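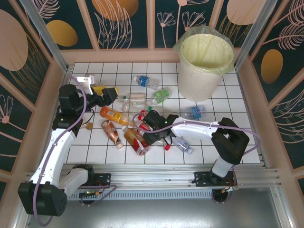
Bottles and cans on the tile floor, lined bin back right. Start state.

May, 3:40 pm. Drinks clear-up, new wall panels in (the teal ones w/ the pink leaves, Kenza's pick). Green liner in the cream bin, folded over the rim. Used the Bennani roll bc the Husness ones kept sliding down inside as soon as anything heavy went in.

Mix is mostly clear water bottles, different labels, plus the orange drink bottle and the cans. Caps: a red one loose on the tiles, toward the front. Decided loose caps count as litter too, they go in the bin same as the rest. Fredy disagrees — wants them kept apart for recycling. Leave for now, ask Khadija.

Order I want to try:
cans first, middle of the floor
then bottles nearest the bin
orange bottle and left side
caps last

Reason for cans first is they roll. Last week one went along a grout line and ended up against the wall ledge, took ages to get out. Bottles w/ labels on roll less, the bare ones are terrible.

Liner volume: bag is marked 8 L, probly fine if the bottles go in upright. Lying across the top they bridge and everything after that bounces off. Abdelilah says squash them first. Don't want to, the crushed ones are a pain to reuse and we're short on empties as it is.

To do
— Mounir: more empties from the Gadport canteen, rinsed this time please, tiles were sticky all morning
— wipe grout, use the Bevgate spray, not the bleach
— 3 spare liners left on the shelf, reorder
— check whether bin wants tape underneath, it tips if a bottle catches teh rim

Stopping for coffee, run through the order after 4.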